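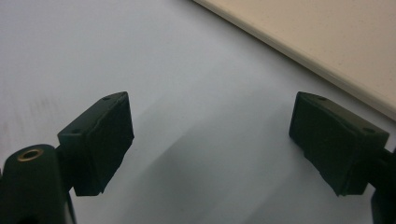
Canstead Sound Archive is pleased to confirm that the second part of the Gestinano catalogue is open to readers and listeners from January 18, 2019. Details follow in this thread.

The catalogue now lists 605 reels and cassettes from the estate of the composer Nicanor Godoy. A further seven tapes, which bring the full collection to 612, remain with the conservator and will be added in October.

Most of the newly listed items are rehearsal tapes for Godoy's chamber works, along with radio talks and the complete session recordings for the Cisternas suite. Two reels carry no label. Anyone able to help identify the players is asked to write to the archive.

Domingo Maldonado has prepared the listening notes. They give the date and venue of each recording where these are known, the tape speed, and any faults a listener should expect. Side B of reel 88 has a loud hum throughout.

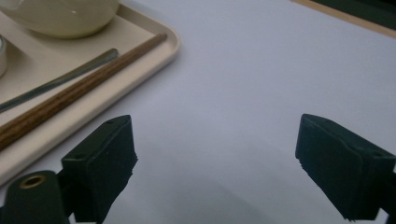
Tray, bowl and cup.

Listening is by appointment in the first-floor reading room. Please give the reel number and your preferred time when you write. Sessions last two hours and headphones are provided. Readers may bring their own if the plug is a standard one.

Copies for private study can be ordered for most items. The Cisternas sessions are excluded for the present – the rights are shared with the Nuro label, and an agreement on copying has still to be signed.

Nuro will issue a double LP drawn from the sessions later in the year. Orders should go to the label and not to the archive, which does not hold stock.

A correction to our earlier post: the string trio on reel 214 is the revised version and not the first. The printed list is wrong on this point. The online list has been put right.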